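## Two grippers and one old desktop

When the Petside project started, the plan was to spend May choosing a gripper and the rest of the summer doing something interesting with it. May went the way May goes. We do now have a gripper, and we have opinions about it, and since several of you asked in the hallway why the robot keeps staring into the same computer, I've been told to write it up.

For anyone who skipped the last three issues, Petside is our attempt to get an arm to take apart and put back together an ordinary desktop PC. The parts in scope are the memory, the processor and the hard drive. The power supply was in scope until Chibuzor Iyamu tried to get at the screws with the arm and then, very calmly, erased it from the whiteboard. Screws are next year's problem.

The setup has stayed the same throughout. The case lies on its side on the slatted table with its cover off, and next to it is a gray printed tray that holds the parts while they're out. The drive stands upright in a slot at the back of the tray, the processor lies in a square recess, and the memory goes in a long slot at the front. Funmilayo Akinola designed the tray and is on her fifth version of it. She would like it known that the first four were also good.

### The contenders

We narrowed it down to two. The Grorkau is the one we already owned. It's a plain parallel gripper with two fingers, it was bought for a different project that ended before I got here, and it has the great advantage of being paid for. The Poltent is on loan from its maker. It's smaller, it reports how hard it's squeezing, and it would cost us $800 to keep, plus fingertips, which are sold separately in the way that batteries used to be.

There was briefly a third option, a suction cup, which loves a flat metal lid and has no use at all for a stick of memory. Chibuzor ran it for one afternoon. It picked up the processor beautifully and then picked up the recess liner, which was at that point a square of paper. It's back in its box.

The rules were simple enough to fit on an index card. Each gripper got 100 tries on the memory and 100 on the processor, same arm, same Qian controller, same person resetting the parts. The drive was treated as a bonus round. A try counted if the part ended up seated where it belonged without anyone's hand going near it. Nudging the tray with a hip did not count as a hand, we decided, and then after some discussion we decided that it did.

### Memory

A memory module looks like the easy part. It's long and thin and stiff, and it has two nice flat faces to pinch. Getting it out of the tray was no trouble for either gripper.

Putting it back in the board is another matter. A module wants to go in dead straight and then wants a firm push, a good deal firmer than feels polite, and a two-finger gripper holding it by the middle acts as a hinge. With the Grorkau, one end would go down first and the other would stay up, and the arm would keep on pushing with the confidence of a thing that can't feel its fingers. Chibuzor fixed most of this by having it push one end, then the other, then the middle, the way people do it with their thumbs. It's slow, and it makes a small creak that everyone in the room has learned to dislike.

The Poltent had the same hinge problem but knew about it. When the squeeze reading changed suddenly, the program backed off and started over. This saved us a number of creaks. It also meant that some tries went on for a very long time, with the arm going down, having second thoughts, coming back up and going down again. I ate a sandwich during one of them. It did get there in the end, and I respected it for that.

We capped the downward push at 20 newtons for the early runs, on the theory that we had only the one motherboard. The cap turned out to be the reason the first evening's results were so bad for both grippers. The modules were straight, they were in the right place, and they weren't being pushed hard enough to go in. Funmilayo spotted this by seating one herself with her thumb and then looking at the settings page for a while without speaking. We raised the cap and threw that evening out.

### The processor

I had assumed this would be a disaster. It's small, it's worth more than the rest of the box together, and the socket area sits deep in the case with a fan housing and a power supply for neighbors. What makes it hard is mostly getting the gripper down there at all. The arm has to come in from straight above, and there's very little room to tilt.

The Grorkau's body is wider than its fingers. You don't think about this on an open table, where there's nothing for it to bump into. Inside the case, it meant that approaches from one side worked and approaches from the other ended with a soft knock and a polite message from the Qian controller saying that motion had been stopped. We rotated the wrist a quarter turn and the knocks went away, and then the cable on the arm started to catch on things it hadn't caught on before. We taped the cable. We taped it again somewhere else. I believe there's a third piece of tape that neither of my colleagues will admit to.

The Poltent is narrow enough that the approach angle hardly mattered. Where it suffered was grip. Its stock fingertips are smooth, and the edge of a processor is thin, and in the first batch the part had a way of turning a few degrees between the tray and the socket. A few degrees is all it takes. Funmilayo printed a set of tips with a shallow step in them, so the processor rests on a tiny ledge and can't turn, and after that it became the most boring part of the whole trial. I mean that as the highest praise available on this floor.

We then printed the same stepped tips for the Grorkau, to be fair to it. They helped. They also made its hands even wider.

### Bonus round

The hard drive is big and heavy and has blue plastic mounting rails on both sides, and I'd have bet lunch on it being the one thing the robot did perfectly. The Grorkau did do it perfectly, as it turns out that what that gripper wants from life is a brick with handles. The Poltent opened just wide enough to get around the drive, with so little to spare that any error in the camera's idea of where the drive was meant a finger landing on top of a rail. It's rated to lift the weight, and it does lift it, with an air of strain.

So if we were taking apart nothing but hard drives, this would be a very short article with a very cheap ending.

### What we're doing

We're keeping the Poltent. The processor decided it. Chibuzor argued for the Grorkau longer than I expected, mostly on the grounds that it's simple, that it's ours, and that he'd finally gotten the tape right. He has a point about simple. In the whole trial the Grorkau never once lost its connection, and the Poltent did so twice, both times when visitors were in the room.

The drive problem we'll handle with the tray. Version six is going to hold it at a slight offset, with a cutout so the fingers can close lower down, below the rail. Funmilayo says this was planned for version three and that she was talked out of it. I've looked through my notes and I'm afraid I was the one doing the talking.

A few loose ends, for those of you planning something similar:

- If you borrow the stepped fingertips, the files are in the shared folder under "tips, step, good." The ones under "tips, step" are the other ones.
- Tie back the drive cables before you start. Loops of wire wander into the camera's view of the board, and the planner treats them as either a wall or nothing at all depending on the light.
- Write down your force limits next to your results. We have a full evening of numbers that are now useful only as a warning.
- The Grorkau is free to a good home. It comes with its cable and an unknown quantity of tape.

Next up is doing all three parts in one go, out and back in, with the machine starting up at the end. We've done out. We've done back in, in pieces and on different days. Starting up at the end is a thing Chibuzor would prefer I not put a date on, so I'm leaving it at "later," and he's asked me to tell people that watching is fine as long as they stand on the carpet side and don't lean on the table. The network cables on the floor over there are in use, including the one that looks like it isn't.

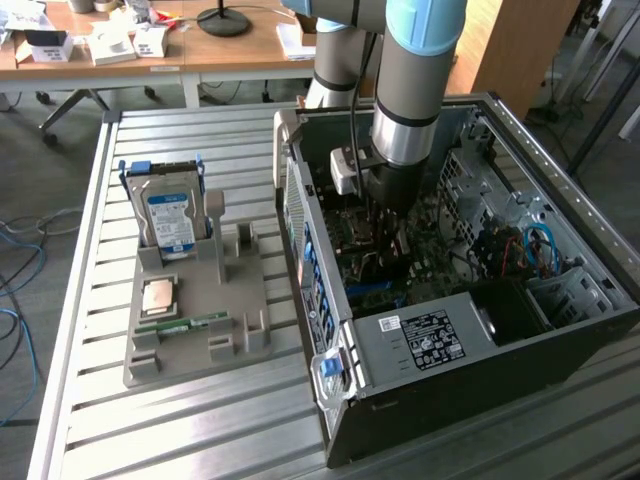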